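FOR IMMEDIATE RELEASE
12/5/23

Jositz Reunion Show Gets Second Night, Concert Film to Follow

MEDWOOD -- The first night sold out in 16 minutes. So there's a second one. Glam rock four-piece Jositz will play two nights at the Otell Theater in Medwood this coming May, the band's first shows together since the farewell tour, and both nights will be filmed for a feature-length concert special from Nyitrai Pictures.

Tickets for night two go on sale this week through the Otell box office and the theater's website. Limit of four per buyer. No presale this time, the fan club presale caused enough headaches with night one and the band would like everyone to get the same shot.

Capacity at the Otell is 2,164, all seated, balcony included. Doors an hour before showtime. No opening act. The band plans to play two full sets with a short break, and the set lists will differ, so fans holding tickets to both nights won't sit through the same show twice. Expect the whole of the debut album on night one. Night two leans on the later records plus a handful of songs that never got past the demo stage.

"We said goodbye and we meant it at the time," the band said in a joint statement. "Then we got in a room to sort out the reissues and somebody plugged in. We are older and the pants don't fit. The songs still do."

The special, working title Jositz: One More Curtain, will mix footage from the two Otell nights with backstage material and new interviews with the band, former road crew and family. Nyitrai Pictures also has acess to the group's own archive, 273 tapes in all, much of it never shown anywhere. Home video, rehearsal rooms, soundchecks, a long bus ride nobody labeled. Transfer work is under way now. Running time not set. Broadcast and streaming partners to be announced.

Fans who shot their own footage or kept photos, flyers, ticket stubs from the early club days can submit them for possible use. Submission form goes live on the Nyitrai Pictures website with the ticket sale. Scans are fine, please do not mail originals. 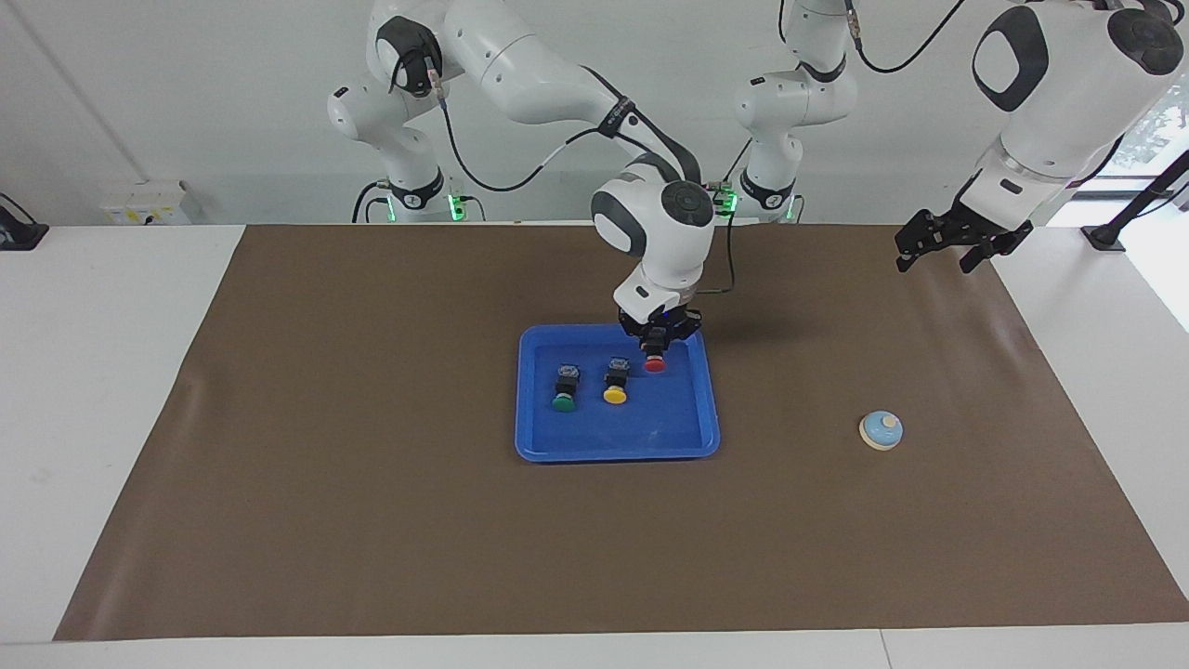 Robot arm over a blue tray, with a red push button at the gripper.

Also coming: remastered editions of the first three albums, on vinyl and CD, in stores ahead of the shows. Each one adds a disc of B-sides and live cuts. Track lists to follow in a seperate release. A limited run of the debut on red vinyl will be sold only at the Otell, one per person, both nights.

Press and photo credentials for the shows are limited. Requests should name the outlet, the night wanted and whether a photo pass is needed. First three songs only for photographers, no flash. Interviews with the band will be handled by phone in the weeks before the shows, in person slots very few.

About Nyitrai Pictures
Nyitrai Pictures makes music documentaries and concert specials for television and streaming.

About the Otell Theater
The Otell is a restored movie palace in downtown Medwood presenting concerts, comedy and film year round.

Media contact: Press Office, Nyitrai Pictures

###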